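Teaching an arm to slot cards — is 4000 demos really the number?

sawdust_kit
April 2018
We're at 1244 recorded runs of a card going into a slot holder. Dwight Melnyk, who looks after our cell, wants 4000 before we train anything. I think that's a figure somebody liked the sound of. Has anyone seen a curve that backs it up?

hokari_fan
We stopped at 3000 on the Hokari job and I wouldn't go lower. Slots are tight and the policy needs to see plenty of bad approaches.

pennyfarthing
Bad approaches, or the same good approach 3000 times? Most sets I've been handed are the second sort. I'd take 40 runs with the start pose properly shuffled over another month of copying.

hokari_fan
40 is silly. You'd get one slot working in one light.

pennyfarthing
Then train at 40, look at what breaks and record that. Cheaper than guessing.

sawdust_kit
Wrist view from the current batch, card lined up with the second slot holder:

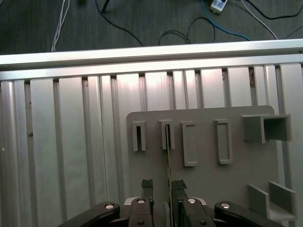 riveter_jo
Do you keep the failed runs or bin them?

sawdust_kit
We keep them, tagged as failures, in a separate folder. Dwight wants them mixed in — I'm not convinced.

hokari_fan
Mix them in and you'll teach it to miss.

pennyfarthing
Only if your labels are rubbish. Train on the 1244 first, then argue.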